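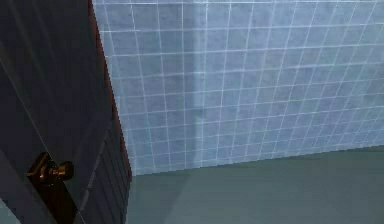 Robot arm against a bright tiled background. Computer render.

About Bimgate

Bimgate is an independent news service reporting on public health and government. We publish official statements on illness, vaccination, hospital services and travel health, together with the background a general reader needs in order to understand them. Our reports are read by the public and are also supplied to local newspapers and radio stations that do not have a health correspondent of their own.

The service was founded by Riku Fujimoto, formerly a parliamentary reporter, and Remedios Gatchalian, who had spent most of her career in hospital communications. It began as a daily bulletin sent by email to 31 subscribers. The bulletin is still issued every weekday morning and now goes to 74 newsrooms as well as to individual readers. Mr Fujimoto is Editor. Ms Gatchalian is Managing Director and is responsible for the training of new staff.

What we cover

Our main subject is the point at which health and public office meet. When a ministry announces a change to testing rules, we publish the announcement, state when it takes effect and set out who is affected by it. When a public figure's state of health is disclosed, we report what has been disclosed and by whom. We do not speculate about a diagnosis, and we do not ask doctors who have never treated a person to comment on that person's condition.

We also follow outbreaks of infectious disease after general interest in them has passed. Case figures are often revised weeks later, and the revised figures are given the same place on our pages as the first ones.

Our desks

The Itano desk handles government statements, parliamentary answers and court rulings with a bearing on health. The Tsuchiya desk covers hospitals, clinics, medicines and research. Both take their names from the meeting rooms in which they were first set up, and the names have remained in use although the company has since moved to a single floor.

Jenon is our archive. It holds every bulletin issued since the service began, along with the text of the official statements on which our reports were based. Readers may search Jenon without charge. Newsrooms that wish to reproduce material from it should apply in writing to the Managing Director's office.

Editorial standards

Every report names its source. Where a source cannot be named, the Editor must give approval before publication, and the report will say what kind of position the person holds. A statement from a government department is described as a statement and is not presented as established fact until it has been confirmed elsewhere.

Medical terms are explained in everyday words when they first appear. Research that has not been reviewed by other scientists is marked as such in the opening paragraph. Standard reports are kept to 1000 words, and longer articles are published separately under the heading Background.

Corrections

Errors are corrected as soon as they are confirmed. The correction is placed at the top of the report and remains there. Requests for correction are answered within 5 working days, including those we do not accept, and the reply gives the reason for our decision. A complainant who remains dissatisfied may ask for the matter to be reviewed by a senior member of staff who had no part in the original report.

The current edition of our editorial code took effect on Fri 27 October. Earlier editions are kept in Jenon.

Funding

Bimgate is paid for by newsroom subscriptions and by reader contributions. We do not accept advertising from makers of medicines, medical devices or test kits. Our accounts are published each August.

Working with us

Vacancies are listed on the Careers page. We offer two training places each year to reporters at the start of their working lives, and previous study of science or medicine is not required. Applicants are asked to submit two pieces of written work, which need not have been published.

Contact

General enquiries should be made through the form on the Contact page. Press officers wishing to add Bimgate to a distribution list should select "Itano" for government matters or "Tsuchiya" for hospitals and research. We regret that we are unable to give medical advice to individual readers.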